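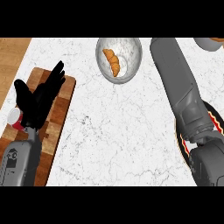
4. Uploading your song to the Pasgate entry portal

Have your track finished before you start. The portal does not save half an entry, however much feeling went into it.

1. Sign in and choose Podora Song Prize from the list.

2. Pick one category. "Rock, but also sort of jazz" is two categories and two fees.

3. Press Add Track and select your file. WAV or MP3, 13 minutes at most. Prog bands, please plan ahead.

4. Type the title as you want the judges to see it. All caps will be read as shouting.

5. Paste your lyrics. Instrumental acts tick No Words and move on.

6. Listen to the preview all the way through, then press Submit.

Note: The bar often sits at 92 percent for a while. Leave it alone. Pressing Submit again sends a second entry, and the portal will cheerfully bill you for it.

Caution: Tracks can't be swapped after submission. If you uploaded the rehearsal take with the drummer's phone ringing, that is now your single.

Entries close December 28, 2020. For refunds, see section 2.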